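Groupe de travail Logiciel – Manipulation bimanuelle
Projet Carbone
Compte rendu de la réunion de septembre

Lieu : site de Flindgate, salle de réunion du premier étage, et visioconférence
Ouverture de la séance : 9 h 30
Présidence : Ottavio Bianchini
Entités représentées : Prura (commande et planification), Cekomden (perception), équipe d'intégration de Flindgate
Diffusion : membres du groupe de travail, direction technique

1. Approbation du compte rendu précédent

Le compte rendu de la séance précédente est approuvé sous réserve d'une correction au point 4 : la migration du format de journalisation incombe à Prura et non à Cekomden. La version corrigée sera déposée dans l'espace partagé.

2. État de la pile de commande

Prura présente l'avancement du nouveau nœud de commande. La boucle interne fonctionne désormais à 500 Hz sur les deux bras, la consigne cartésienne étant interpolée en amont. Les écarts de cadence relevés lors des essais précédents provenaient d'un verrou partagé entre le fil de commande et l'enregistreur ; celui-ci écrit maintenant dans une file distincte.

Le groupe prend acte de deux réserves. La première concerne l'arrêt sur dépassement de couple, dont le seuil reste commun à toutes les articulations du bras. La seconde porte sur la reprise après arrêt : le planificateur conserve parfois en mémoire la trajectoire interrompue et la propose de nouveau au redémarrage. Prura s'engage à vider systématiquement le tampon lors du passage en état de repos et à ajouter un essai automatisé couvrant ce cas.

Il est rappelé que toute modification des seuils passe par une demande de fusion relue par l'équipe d'intégration, y compris pour les valeurs dites provisoires.

3. Perception des petites pièces

Cekomden rend compte des travaux sur la détection d'objets de faible taille à partir des caméras de poignet. Le détecteur a été réentraîné avec un jeu complémentaire de quelque 1 000 vues annotées. Les résultats sont jugés satisfaisants lorsque la pièce est isolée sur le plan de travail ; ils se dégradent lorsqu'un reflet modifie l'aspect de la face supérieure ou que l'ombre d'un bras traverse la zone utile.

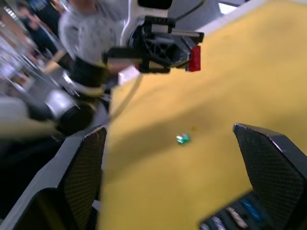 Fig. 1 – Petite pièce verte isolée sur fond jaune, vue de poignet, second bras à l'arrière-plan.

La discussion porte ensuite sur les éléments mobiles visibles à l'arrière-plan. L'équipe d'intégration souhaite que les régions situées hors du plan de travail soient masquées avant l'inférence. Cekomden préfère conserver l'image entière et filtrer les détections par projection sur le plan estimé de la table – solution plus coûteuse en calcul, mais indépendante de la pose du poignet. Après échange, le groupe retient la seconde option, à condition que la latence totale de la chaîne reste inférieure à 80 ms.

Cekomden signale par ailleurs que l'étalonnage entre caméra et poignet n'est pas horodaté dans les fichiers de configuration. Il est donc impossible d'établir a posteriori quel étalonnage s'appliquait à une session donnée. Un champ obligatoire sera ajouté au schéma, et le chargement échouera en son absence.

4. Planification de la tâche d'insertion

Le cas d'usage retenu demeure l'insertion de fusibles à lame dans un boîtier pour automobile. Le planificateur décompose la tâche en quatre étapes : sélection de la pièce, saisie, réorientation et approche de l'alvéole. L'affectation de chaque étape à l'un ou l'autre bras est calculée au départ, puis figée jusqu'à la fin du cycle.

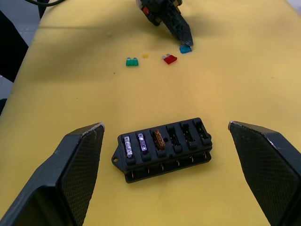

Fig. 2 – Boîtier partiellement garni et fusibles posés sur le plan de travail.

Ottavio Bianchini estime que figer l'affectation dès le départ est une erreur de conception : une saisie manquée par un bras devrait pouvoir être reprise par l'autre sans relancer tout le cycle. Il demande que le coût d'une réaffectation en cours d'exécution soit chiffré avant toute nouvelle optimisation des trajectoires.

Prura répond que la réaffectation suppose un arbitrage des volumes d'évitement entre les bras, lequel est aujourd'hui effectué hors ligne. Une version restreinte, limitée à l'étape de saisie, paraît réalisable sans refonte du planificateur. Le groupe approuve cette démarche par étapes.

S'agissant de l'état du boîtier, il est convenu que la perception publiera pour chaque alvéole l'une des valeurs suivantes : libre, occupée, indéterminée. Le planificateur ne devra engager aucune insertion vers une alvéole indéterminée et sollicitera dans ce cas une nouvelle prise de vue.

5. Outillage et rejeu

L'outil de rejeu permet désormais de synchroniser les flux des caméras avec les états articulaires. L'affichage des consignes rejetées par le superviseur n'est pas encore disponible. L'équipe d'intégration demande en outre que l'export conserve les identifiants de session d'origine, perdus dans la version actuelle.

6. Décisions et actions

Prura : purge du tampon de trajectoire et essai automatisé associé ; note de chiffrage sur la réaffectation.
Prura et équipe d'intégration : proposition de seuils de couple par articulation.
Cekomden : filtrage par projection et mesure de latence ; publication de l'état des alvéoles.
Cekomden : horodatage obligatoire de l'étalonnage.
Équipe d'intégration : correction de l'export de l'outil de rejeu.

7. Questions diverses

Le renommage des branches de développement est reporté à la prochaine séance, faute de temps. L'accès de Cekomden au serveur de compilation sera rétabli par l'équipe d'intégration.

La séance est levée à 11 h 45.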